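Review: Botesow Courtroom Transcript Manager, desktop edition

2 Dec 2018

I report on criminal proceedings in a county court, mostly competency hearings, suppression motions and sentencings. The work produces a lot of paper. A contested hearing with two expert witnesses can run to 300 pages of transcript, plus the reports each expert filed, plus whatever exhibits the judge lets in. Until January I kept all of this in folders and used a PDF reader to search it. Since then I have used Botesow, a transcript program sold mainly to small defense firms. I paid for my own license.

Botesow reads ASCII and PDF transcripts and indexes them by page and line. That is the core function and it works. Drop in a file from a court reporter, and the program detects the line numbering, strips the header, and builds a table of witnesses with direct, cross and redirect marked as separate ranges. A citation copied out of the program comes with page and line attached, in either of two formats. The formats can't be edited. If your publication or your court wants a third one, you retype it.

Import speed is fine. A 2,000 page trial record took less time than it took me to make coffee. Scanned transcripts are another matter. The text recognition module is licensed from a company called Batov and is installed separately, with its own serial number and its own update schedule. It handles clean scans well. It does badly with the condensed format that puts four transcript pages on one sheet. It read across the columns on every condensed file I tried, and the result was useless for search. There is a setting called "quad layout" that is supposed to fix this. It worked on one file out of five.

Search supports exact phrases, proximity and wildcards. Proximity counts lines, where I would prefer words, but you get used to it. Results come up in a pane on the left with the speaker's name beside each hit, so you can limit a search to what the witness said and leave out the lawyers' questions. For a reporter this is the best feature in the program. Attorneys put words in questions that the witness never adopts, and it is easy to attribute a phrase to the wrong mouth when you are writing against a deadline.

Diacritics are a weak spot. A defendant in one of my cases had the surname Żak, and Botesow indexed it three ways depending on how each court reporter had typed it: with the dot, without the dot, and in one volume with a question mark in place of the first letter. There is an alias table where you can tie variants together. It applies to search but not to the witness list, so the same person still shows up as several people there. I reported this in the spring. The current version behaves the same way.

Exhibits attach to the line where they were admitted. The viewer opens images and PDFs next to the testimony and keeps them in exhibit order. It doesn't read native video. Photographs can be rotated and zoomed but not marked up — if you want a circle on something, you do it elsewhere and import the copy as a separate exhibit. Large photo sets slow the program down. With around 3,000 images in one matter, scrolling the exhibit list became jerky, and the program crashed once while building thumbnails. No data was lost.

I also tried Grimier, the main competitor, on a trial license. Grimier has a better timeline and syncs between machines without trouble. It also stores everything on its own servers, and I was not willing to put sealed or partly sealed material there. Botesow keeps the database on the local drive and will encrypt it with a passphrase. There is no recovery if you forget the passphrase. The manual says so twice.

Redaction deserves a warning. The black box tool covers text on screen and in print, but a PDF exported with the default options still carries the words underneath. You have to check "flatten on export" each time. The setting does not persist between sessions. Anyone handling juvenile names or medical findings should test an exported file before it goes anywhere.

Support is by email only. I sent four requests and received four answers, all within two working days, one of them useful.

The license is per machine and includes a year of updates. After that the program keeps running in whatever version you have. The Batov module stops working when its term ends, which the order page mentions in small type.

Overall: 6 out of 9 on the scale I use for all software here. Recommended for text transcripts and local storage. Not recommended if most of your records arrive as condensed scans. 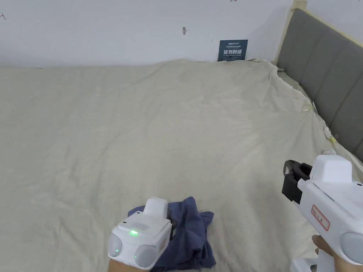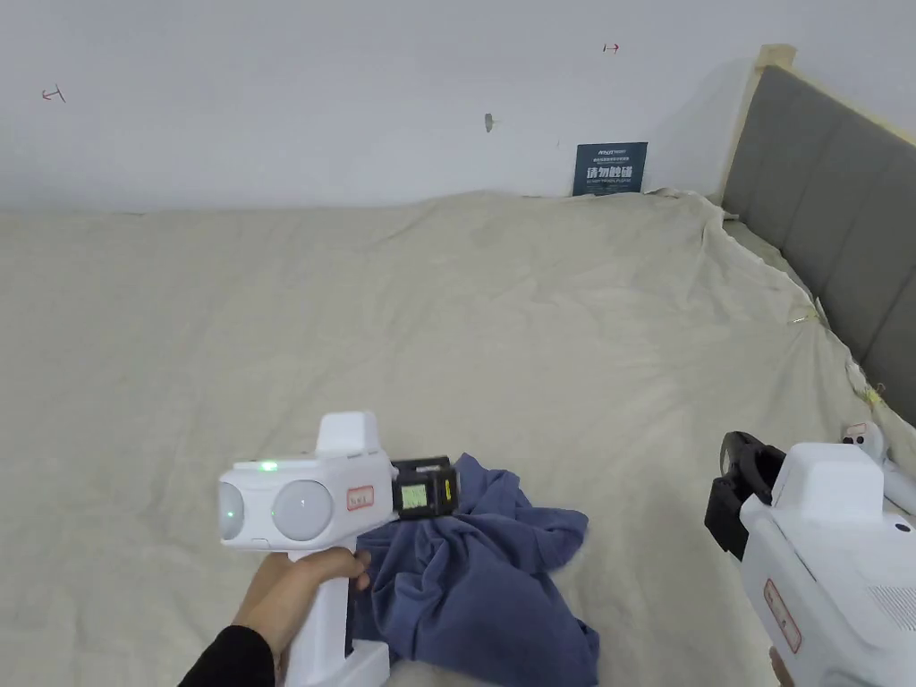 Beige sheet, gray upholstered headboard, white wall.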